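Workshop notebook, 2021-05-16
Open day, entry by Esi Ofori

Doors opened at ten but the first group was already on the stairs, so we let them in while Ebenezer was still homing the arm. They didn't mind. Most of them were from the evening course at Laryea and had seen a robot arm before, though not up close.

Ran the Nurklow sequence all day, same program as in April with the approach speed turned down to 300 mm/s. I had wanted it slower still. Ebenezer Ametepe said people drift off if the arm takes too long to get anywhere, and he was right about that. We kept the floor tape where it was and moved the stools back by hand before each group.

Order of the demo, for whoever runs the next one:

Power up and home with the door to the corridor shut.
Load program 611. Do not use the copy called 611 new, it still has the old tool offset in it.
One dry pass with nobody inside the tape.
Talk for a few minutes, then the full run.
Questions at the bench, arm parked.

First group got the full run without a stop. During the second the arm halted on a joint limit halfway through the return move. I cleared it from the pendant and carried on. It did the same thing once more after lunch, in the same place. So two stops in the day, both on the return and neither on the approach. My guess is that the waypoint we nudged in April leaves the wrist too near its limit. Needs looking at with the covers off and no visitors in the room.

A man from Terico asked how the arm knows where its own fingers are. I made a mess of explaining it and Ebenezer took over with the marker pen. His drawing is still on the whiteboard, please leave it until I have copied it out. Someone else wanted to know if the arm could be taught by pushing it about. I said yes in principle, and that on ours the result is poor enough that we type the points in.

The screen with the wrist camera view got more attention than the arm did. People stood with their backs to the robot and watched the picture. Next time put the screen beside the cell, so they can see both without turning round. The cable will reach if it goes under the bench.

Views from the wrist camera:
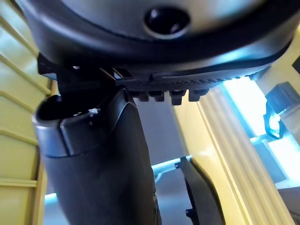
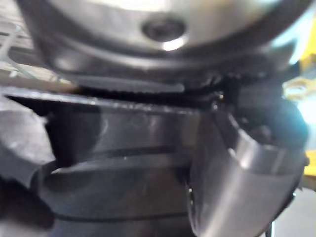
Leaflets from Flarnisitz ran out before the last group. Ebenezer has asked for another box. The visitor sheet is in the blue folder, some of the handwriting is hopeless and I have typed up the addresses I could read.

To do:

Move the return waypoint and run it twenty times unattended by visitors, log any stop.
Delete 611 new, or at least rename it so it can't be picked by mistake.
Longer stand for the screen.
Write half a page on joint sensing that I can read out.
Ask Laryea if they want a separate session for the evening course. They would get more from it with the program open in front of them.

Arm parked and powered down at 17:20. Key is back in the drawer.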